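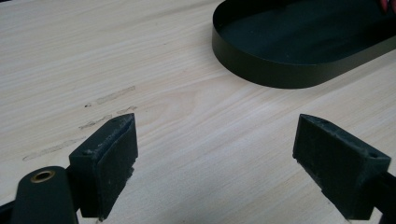 Greketero hand gripper kit – worth it? anyone?

woojbn
Posted October 2020

Ok so I've had the Greketero two-finger kit since April and people keep asking in the other thread so here goes. Paid 300 plus 20 shipping. Handheld version, not the arm mount. Using it to record pick and place demos on a table, small stuff mostly.

Good: comes with brass-colored bushings in the arms, very little slop. Pads swap out. Manual is fine.
Bad: pads. They pick up every bit of dust and mine look beat up already, gray specks all over, chipped at the edges. Wipe them, next day same thing.

Would I buy again... probably yes. Ask away
– Bit-na Woo

elport_steve
Is it the Elport pads or the stock ones? Elport does a softer set that fits, I think 5 bucks a pair

woojbn
stock. didn't know about Elport, link?

elport_steve
no link, you have to email them. And no I don't work there, I just bought so much stuff they should put me on payroll

jhchoo
Gonna disagree with the "probably yes". 300 for two fingers and a trigger is nuts. I built the Sulley one from the free files, 117 all in, and it closes straighter than the Greketero did when I had a loaner. Dusty pads don't matter btw. Scuffed rubber grips fine till it goes shiny, then you sand it

woojbn
117 with your own printer. I don't have one. And how many weekends

jhchoo
ok two. maybe three. First set of arms came out warped

knurl_and_hardy
Dust does matter if you're picking anything smooth. Had coins and a glass lid sliding right out of mine untill I cleaned the pads. Isopropyl, let it dry, done

jhchoo
never had that, what pads

knurl_and_hardy
stock Greketero, same as OP

tablemouse
Question – does it mark the table? I'd be using this on my actual dining table, pale wood, wife already suspicous

woojbn
Depends how hard you come down on it. I'd practice on scrap wood first, and come in higher than you think. Pads are soft-ish, it's the arms I'd worry about

tablemouse
scrap wood it is

pocketlathe
Anyone tried Ji? They rent a handheld by the month, with the recording software set up for you. Thinking of that before I spend 300

elport_steve
Did one month. Hardware ok, software crashed on me twice, support answered same day. Fine for a short project, dumb for a long one

jhchoo
or print the Sulley. I'll mail you my spare arms, only the straight ones lol
– Jae-hoon Choo

pocketlathe
deal, PM sent

woojbn
Emailed Elport for the soft pads. Will post when they show up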